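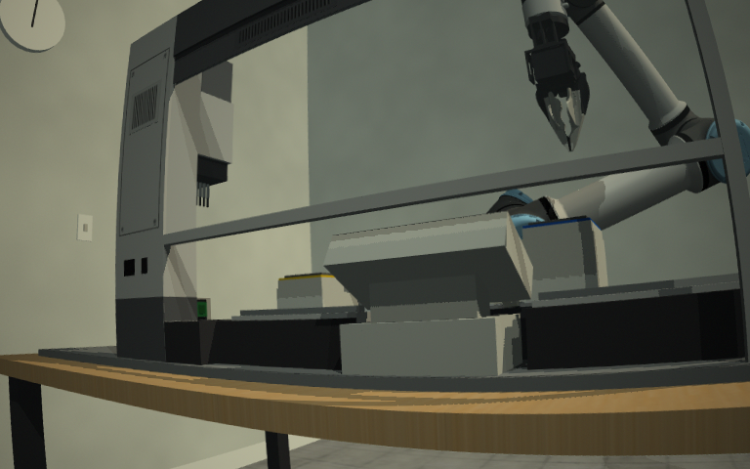

Layout of the planned bench: pipetting station on the left, arm coming in from the right.

Our lab is getting a pipetting robot plus an arm. What happens to the bench techs?

I'm a bench tech at a small water and soil testing lab in Emham, been here long enough to have outlasted three coffee makers. In March our manager called us in and put that render up on the big screen. It's a pipetting station with an arm sharing the same deck, and the plan is that the two of them take over most of sample prep.

Right now prep is what we do. On a normal day we get 300 samples through, all by hand, and on the worst day last year we did 807 and I couldn't close my fist that evening. So I'm not going to pretend I'll miss every minute of it. My thumb certainly won't!

But I have questions and the meeting was mostly slides. We were told "nobody is losing their job" and also that the evening shift will be "looked at," and those two things don't sit very well next to each other in my head. I also asked who fixes it when it stops at seven in the evening and got told there'd be a support contract. Great, but who's standing there while we wait for the callback?

Has anybody been through this from the tech side? What did your day look like after, and what should I be asking for now while they still seem to be listening?

Posted by wetbench_emham

tipbox_refugee

Been through it, at a clinical lab in Prandmont, with a setup a lot like yours. I'll tell you how it went for us and you can take what's useful.

The first couple of months were more work, full stop. We ran everything twice, once by hand and once on the machine, and compared. Nobody had planned staff for that, so it came out of our breaks and our good moods. Ask about this one first. Get them to say in writing how long the double running lasts and who covers it.

After that the job did change, and mostly in ways I like. I used to pipette for five hours a day. Now I load the deck, check volumes and labels, start the run, and go do the things that used to pile up — odd samples, reruns, calling clients about stuff that came in leaking. The machine can't cope with anything weird. A clot, a short sample, a cap that's on crooked, all of that still comes to a person. We pulled 102 samples out of the automated line in our first month for reasons like that, and every one was handled by somebody who knew what it should look like.

What I didn't like is that the easy work went away. That sounds like a dumb complaint, but when you're having a rough day, an hour of plain pipetting with the radio on is kind of a rest. Now it's all problem samples and decisions and I go home tired in the head instead of the hand. It took me a while to figure out why I was so wiped out.

Things I'd ask for if I were you:

Training for all of you, during paid hours. We had two trained people and they never got a full vacation that year.

Access to edit the methods, or at least to see them. If only the vendor can change a volume you'll spend your life on hold.

A written rule on when you're allowed to stop the run and go back to hand prep. Somebody will be standing over you asking if you can't just give it ten more minutes.

A new job title and pay grade. You'll be operating and troubleshooting it, and that's a different job from the one you were hired for. Our pay review got pushed back because we didn't bring it up until everything was running.

On the evening shift, I can't promise you anything. Ours shrank by one position when someone retired and they didn't replace her. So technically no layoffs, and also one less person. I'd ask them directly what happens when people leave.

Drindholm

depends on the vendor tbh. ours was fine. wear safety glasses around the arm and ask where the stop button is going to be

pm_shift_43

Agree with most of the long answer, but I'd push on the layout too while it's still just a picture. Ours was signed off by people who don't load decks. The plates ended up so far in that our shortest tech needed a step stool, and moving one thing meant the arm had to be taught all its positions again, which got quoted as an extra.

Tape the footprint out on a real bench with your real plates and tip racks, then have everybody on the team reach for everything. It's an afternoon. Also find out where the waste goes and who empties it, because in our place that was left off the plan completely and I'll let you guess who got it (evening shift).

wetbench_emham

Thank you, this is way more than I got out of the meeting. I'm bringing the pay grade thing and the double running thing to our next one, and I've already got the tape out of the supply closet. Will post again once it's in.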